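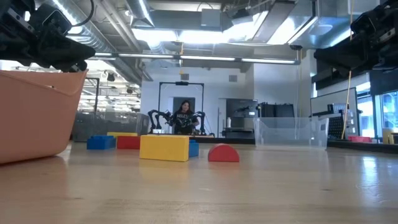 Rerer掲示板 > 学習データ集め > 遠隔操作・模倣学習

積み木の片付け、400エピソード録り終えました!次をどうするか相談させてください

tsumiki_biyori
投稿 9:12

Lendsideの作業場でデータ集めをしている者です。課題名は「Hamdy」、やることは単純で、机に散らばった積み木をつかんで容器に入れるだけ。双腕の遠隔操作で録っています。

目標だった400エピソード、木曜に全部録り終わりました!! 最後の1本を保存したときは思わず声が出ました。最初のころのデータを見返すと、つかむ前に指先がふらふら迷っていて恥ずかしいんですが、後半はだいぶ素直な軌道になっていて、操作する側も育つんだなあと感動しています。

とりあえず手元で小さく学習させてみた結果は、毎回同じ並べ方から始めると50回中49回成功。で、気をよくして並べ方を適当に崩したら、これがもう全然だめで。特に半円柱。平らな面が下になっていると、上から行くのか横から行くのか決めきれないようで、指がその場で行ったり来たりします。

相談したいのは次の録り方です。

・初期配置をもっと散らすか
・失敗して持ち直したエピソードを残すか、捨てるか
・容器は大きい桶と透明の箱を併用しているが、片方に絞るべきか

記録はNorgateで取っています。設定が必要なら貼ります。よろしくお願いします!

gripper_neko
投稿 9:40

完走おめでとうございます!400本はえらい。うちは半分いかないうちに飽きて課題を変えてしまったので尊敬します。

半円柱は私も泣かされました。丸い側をつまむと指の角度が少し違うだけで滑るんですよね。操作者の中で「これはこう持つ」を決めてしまうのが早いと思います。途中で持ち方の流派が変わったデータを混ぜて学習させると、モデルが真ん中を取ろうとして、どちらでもない場所に指を下ろします。書いていて自分の過去の失敗を思い出してきた……。

hako_ni_ireru
投稿 10:05

> 失敗して持ち直したエピソードを残すか、捨てるか

残す派です。むしろ一番おいしいところだと思っています。きれいな成功だけで学習させると、ちょっとずれたときに戻り方を知らないモデルになります。落とした、倒した、そこから拾い直した、が入っているほうが本番で粘ります。

shizuka_na_log
投稿 10:31

>> hako_ni_ireru
そこは反対です。持ち直しを無条件に残すと、モデルは「持ち直す前のミス」まで覚えます。うちでは一回空振りしてからつかむ癖が見事に再現されました。毎回律儀に空振りするんです。かわいかったけど、納品できるものではなかったです。

残すなら、ミスの瞬間までを切って、立て直しが始まるところからを1本として扱うべき。Norgateなら区間に印を付けられるので、あとから切り出せます。

hako_ni_ireru
投稿 10:44

それは比率の問題では? 空振りが混ざっていても、成功軌道が十分にあれば薄まるでしょう。全部に印を付けて切る手間を考えたら、その時間で新しく録ったほうがデータは増えますよ。

shizuka_na_log
投稿 10:58

薄まりませんでした(経験談)。手間がかかるのは認めます。でも録るほうの手間だって並べ直しまで入れたら相当なものです。見直しの作業は椅子に座ってできます。

tsumiki_biyori
投稿 11:20

うわ、早速ありがとうございます!

>> gripper_neko
流派、まさにそれです。操作を二人で交代していて、私は半円柱を両脇から挟む派、もう一人は丸い背を斜めからいく派でした。見返したらくっきり分かれていました。言われるまで気づかなかった……。

手首のカメラの画も貼っておきます。上のものと同じ場所、同じ回です。

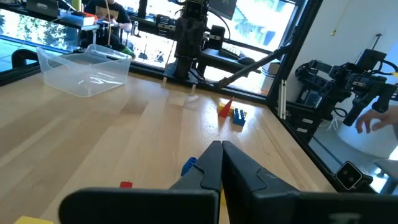 画像:Lendside作業場・手首カメラより(Hamdy収録)

この視点、大好きなんですよ。自分の指先がすぐ手前に見えている感じが、操作しているときの気分そのままで。固定カメラだけで見ていたときは「なんでここで止まるの?」と思っていた箇所が、手首側で見ると、自分の左の指が青い積み木にかぶっていたりして、ああ、見えていなかったのか、と納得できます。

ただ、窓からの光が天板にけっこう映り込みます。奥のほうがてかてかで、積み木の色まで机に映る。これは学習に効いてしまうものなんでしょうか。

mado_giwa
投稿 11:52

効きます。というか効きました。うちも窓際です。

午前に録ったデータだけで学習させたら、夕方に動かなくなりました。しかも「動かない」ではなく「何もないところをつかみに行く」。映り込みを積み木だと思っていたようで、実に自信満々に机の表面をつまむんです。カーテンを閉めたら直りました。

対策は二択で、遮光して条件をそろえるか、逆に時間帯をばらして全部覚えさせるか。個人的には後者が好きです。どうせ使うときに光は選べないので。

gripper_neko
投稿 12:10

>> tsumiki_biyori
手首カメラの画、いいですね〜。透明の箱の前面の光り方が気になりました。底のところまでよく光っている。透明の箱は、固定カメラだと向こう側が透けて見えるし、手首カメラだと白く光るし、モデルから見ると別の物体みたいなものかもしれません。

容器を絞るなら、私はあのオレンジっぽい桶を推します。縁がはっきりしているので、どこで放せばいいか学びやすいはず。

hako_ni_ireru
投稿 12:26

いや、絞らないでほしい! 透明の箱で入れられるようになったら、それは本当に嬉しいやつですよ。難しいものを外して成功率を上げても、数字がきれいになるだけでは。

gripper_neko
投稿 12:33

嬉しさは分かるけど、まず片方で崩した並びに勝ってからでも遅くないと思うんです。今は「配置が難しい」のと「容器が難しい」のが混ざっていて、負けたときにどっちのせいか分からないじゃないですか。

hako_ni_ireru
投稿 12:41

う、それは一理ある。

nemui_servo
投稿 13:15

横から失礼します。配置の散らし方について。

人間が「適当に」並べると、まず適当になりません。手の届きやすいところ、絵になるところに置いてしまう。自分のデータの初期位置を全部重ねて点で描いたら、机の真ん中に団子ができていて笑いました。手前の角なんて空白地帯。

おすすめは、積み木を容器ごとひっくり返して、転がったところから始めるやり方です。倒れたり重なったり、人間なら絶対やらない配置が勝手に出ます。机から落ちたぶんだけ拾って載せ直す。並べ直しの時間も短くなるので、いいことずくめです。

shizuka_na_log
投稿 13:29

ひっくり返し方式は良いです。ただ、重なりが多い回ばかり続くと操作者が疲れて雑になるので、崩した回と整えた回を交互にするくらいが持ちます。

tsumiki_biyori
投稿 13:48

>> nemui_servo
点で描くの、昼休みに早速やってみました。団子でした!! 見事な団子。容器の近くにもほとんど置いていなくて、「つかんだらすぐ放す」みたいな短い軌道がデータにまるでないことも分かりました。これは面白い。もっと早くやればよかった。

>> mado_giwa
机の表面をつまむ話、うちでもたぶん起きています。てっきり深さの推定がずれているんだと思って較正をやり直していました。時間帯をばらすほうで行きたいです。作業場は夜も使えるので、窓が真っ暗な条件も録れます。

mado_giwa
投稿 14:02

夜はぜひ。天井の照明だけになると映り込みの出る場所がごっそり変わりますよ。

あと細かいことですが、手首カメラの露出が自動なら一度見直してみてください。窓を向いた瞬間に手前が暗くなって、青い積み木と黒い指の区別がつきにくくなることがあります。固定にしたら、うちではだいぶ楽になりました。外は真っ白に飛びますけど、外は要らないので。

hidari_te_dake
投稿 14:37

双腕とのことですが、両方の腕をちゃんと使っていますか? うちのデータは利き腕側ばかり動いていて、反対の腕は最初から最後まで宙に浮いているだけでした。学習後もきれいに浮いたまま。近いほうの腕で取る、と決めてからは両方働くようになりました。

tsumiki_biyori
投稿 14:55

>> hidari_te_dake
あああ、痛いところを。数えていませんが、右ばかり使っている自覚があります。次は「近いほうの腕で取る」を決まりにします。

kozo_kaiseki
投稿 15:20

水を差すようですが、追加で録る前に、まず今ある400本を評価し直したほうがよくないですか。50回中49回という数字は同じ並べ方での話なので、崩した並べ方での数字を先に取らないと、追加したデータが効いたのかどうか後で言えなくなります。配置をあらかじめ決めて写真に残しておき、毎回それを再現して試す。地味ですが、これがないと議論が全部「なんとなく良くなった」になります。

hako_ni_ireru
投稿 15:31

録りたい気持ちが先に立つのは分かるけど、これは正論。

nemui_servo
投稿 15:38

評価用の配置も転がして決めるのがいいですよ。自分で決めるとまた団子になる。

shizuka_na_log
投稿 15:50

評価用に決めた配置は学習データに絶対入れないこと。当たり前のようでいて、フォルダを分けていなくて混ざった例を知っています。うちです。

tsumiki_biyori
投稿 16:24

みなさん本当にありがとうございます。めちゃくちゃ元気が出ました。今のところの方針を書いておきます。

まず評価用の配置を転がして決めて、今のモデルで数字を取る。容器はいったん桶だけにして、透明の箱は次の段で必ず戻します(hako_ni_ireruさん、約束します!)。半円柱の持ち方は両脇から挟む形に統一。腕は近いほう。時間帯は朝、昼過ぎ、夜に分ける。

持ち直しについては、どちらの言い分も捨てがたいので、切り出した版と丸ごと残した版の両方で学習させて比べてみます。同じ元データから作れるので、これは録り直しなしでできますし。3日もあれば両方回せるはずです。

hako_ni_ireru
投稿 16:30

その比較、結果を絶対ここに貼ってください。丸ごと残した版が勝つほうに賭けます。

shizuka_na_log
投稿 16:33

空振りの癖が出るほうに賭けます。動画でお願いします。

gripper_neko
投稿 16:41

どっちに転んでも見たい! 半円柱の成功率は別に出してもらえるとすごく助かります。うちの子にも教えたいので。

tsumiki_biyori
投稿 17:05

了解です、形ごとに分けて出します。今、試しに一回だけ桶をひっくり返してみたんですが、三角のやつが机の端まで転がっていきました。拾ってきます。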